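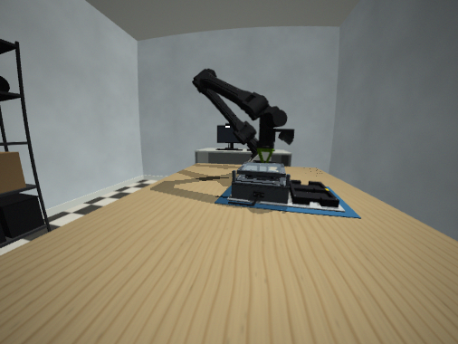 Dark gray sides, see-through lid, long wooden table.

Sistholm Folding Trestle Table: two months in

I wanted a long table for the back room and I did not want to pay what long tables cost. The Sistholm was 200 dollars with shipping, and the listing promised "solid hardwood, sets up in a minute, holds anything you own." I have read enough listings to discount that by half. Half is close to what I got.

Setup first. It took me 20 minutes, and I was not dawdling. The legs lock with a spring pin that has to line up with a hole you can't see from above, so you end up on your back on the floor poking at it with a finger. The instruction sheet is one drawing. There is an arrow in it that points at nothing.

The top is wood, I'll give them that. Whether it is hardwood all the way through I have my doubts. I pressed a thumbnail into the underside near the hinge and it left a mark, and my old oak desk has never done that. The finish is thin. A mug left overnight in October gave me a pale ring that two rounds of oil have not moved.

Does it wobble? Yes, lengthwise, if you lean on one end. Sideways it is fine. I wrote to Sistholm about it and got back a reply telling me to tighten the leg bolts. The legs on my model, the 1704, have no bolts. I wrote again and heard nothing for 9 days, then received a coupon.

I compared it with the Plisska, which a lot of reviews push as the better buy. I'm not convinced by those either, as half of them use the same three sentences. I did get to try a Plisska in a shop. The lock is nicer, with a lever you can reach standing up, but the top is noticeably shorter and it flexed when I put my bag down. For cutting fabric or laying out seed trays I would still pick the longer one.

The "holds anything" claim I tested with a sewing machine and two full boxes of books. No sagging so far. Two months proves very little, though, and I'd like to hear from anyone who has had one for a few years and isn't being paid in coupons.

Folding it away is the part I dislike most. It is heavy, there is no handle, and the legs swing loose unless you strap them. I use an old belt.

Would I buy it again? At full price, no. If it drops in a sale and you plan to set it up once and leave it standing, it's a decent amount of table for the money. Buy a coaster too.

Three stars out of five.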